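Toy maker's sorting line gets a robot arm, and its packers get new jobs

30 March 2026

HOLIK: A wooden and plastic toy maker on the east side of town has moved part of its sorting work to a robot arm, and the people who used to do that work by hand are now splitting their shifts between packing, inspection and looking after the machine.

Rosavero employs 58 people at its plant on the edge of the Holik industrial park. The company makes wooden puzzles and ride-on toys and assembles shape-sorter sets from plastic blocks molded elsewhere. Until last August, every block that arrived was sorted by hand into trays at two long benches, then passed on for packing.

The arm, supplied by an integrator called Onow, now handles the picking for one of the plant's shape-sorter sets. The other sets are still sorted the old way.

"The blocks come in mixed, and that was always the slow part," said Glenys Landeg, who runs the packing floor. "You stood there for a whole shift picking out stars and hearts. People's wrists hurt. We had complaints about it for years and all we could do was rotate them more often."

Landeg started at Rosavero as a seasonal packer and spent much of her first year at the sorting benches. She was asked to help plan the change last spring, before the equipment was ordered. She said the first thing she asked for was a written promise that no one on the floor would lose a job over it. The company gave one, which runs through the end of next year.

Union representatives at the plant confirmed the agreement. They said they would want it extended before any second arm is bought.

The work is done at a test cell near the loading doors and at a production cell beside the packing line. New shapes and new tool settings are tried out at the test cell before they go anywhere near an order. Operators set out a small group of blocks, run the arm through its moves at low speed, and write down where it misses or knocks a neighboring piece.
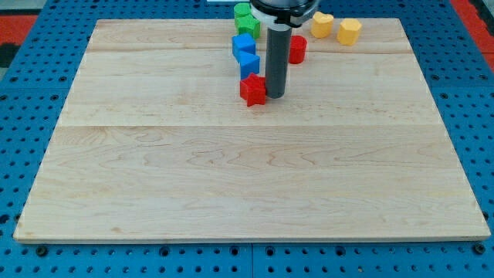
Most of the trouble comes from pieces that sit close together. A person picking up a star will nudge the next block aside without thinking about it. The arm has to be told what to do, and in the first weeks it often pushed a block out of reach or stopped and waited for help. Stops of that kind are down to a few per shift, according to Landeg, though a fresh batch in a slightly different color can bring them back.

"Yellow gave us a bad week," she said. "We got a delivery that was a bit duller than what we had before, and the camera didn't like it. We ended up hand-sorting all of it."

The production cell is set to sort 500 blocks an hour. A practiced worker can beat that over a short stretch, Landeg said, but not for a whole shift. The company did not buy the arm for speed, she added. It wanted a steady supply of sorted trays so that the packers would stop running out in the middle of the afternoon.

Four workers have been trained to run the two cells. The course took 90 hours, spread over several weeks and paid at the normal rate, and it covered safety stops, changing the tool, cleaning the camera and reading the fault messages. Those who finished it moved up one pay grade. Two more are due to start the course after the spring orders have shipped.

Not everyone wanted to. Several of the longest-serving sorters turned the training down and asked for inspection work, where they check finished sets for cracks, rough edges and missing pieces. Landeg said the company had not expected so many to choose inspection and had to bring in extra tables and better lamps.

One effect has been felt most at the sorting benches themselves. They used to seat eight people facing each other, and the talk there was a big part of the day. The cell operators work alone or in pairs, behind a guard rail, and wear hearing protection when the conveyor is on. Two of them told managers in a staff survey that they missed the company. The plant has since changed the break schedule so that operators and packers stop at the same time.

The survey also asked about pain and tiredness. Reports of sore wrists and hands among packing floor staff fell by 35 percent compared with the survey before the arm was put in. Reports of eye strain went up, mostly among the people who had moved to inspection. The company has cut inspection turns from two hours to one and says it will ask again in the fall.

Shift planning has become harder in some ways. When the sorting was all done by hand, a missing worker meant a slower bench. If a trained operator calls in sick now, the production cell may stand idle until someone else can take over, and the packers go back to sorting their own blocks. That happened on three days in February. Managers have asked for at least one trained operator on every shift, but the evening shift has only one, and he has vacation booked.

Repairs are another sore point. Onow's technicians are based in Lei, a drive of more than two hours, and the plant's own maintenance crew is not allowed to open the arm's control cabinet while the warranty lasts. The crew can swap the tool and replace cables outside the cabinet. Anything beyond that means a phone call and often a wait until the next morning.

The maintenance crew has asked to be included in the next round of training. The company says it is talking to Onow about a service agreement that would let two of its own people do more of the work.

Rosavero would not say what the two cells cost. It said the money came out of its regular equipment budget and that no public grant was involved.

Whether more of the plant will be automated depends on how the cells handle the busy season, when orders for the holidays start coming in. The company usually hires temporary packers for that period and plans to do so again this year, in the same numbers. Temporary staff will not be trained on the arm. They will sort by hand at one of the old benches, which has been kept in place for that purpose.

The second bench was taken out in January to make room for the inspection tables. Its top was cut up and now serves as shelving in the tool room.

Landeg said she would like the arm to take on the set with the smallest pieces next, as those are the hardest on the hands. Trials with those pieces have not gone well so far. They tip over easily, and the tool now fitted is too wide to get between them. A narrower one is on order.

"I'm not in a hurry," she said. "I'd like it to do one set properly, all day, without anybody having to walk over. Then we can talk about the next one."

Rosavero plans to open the packing floor to workers' families for an afternoon in August. Both cells will be running, and the operators will take turns at the controls.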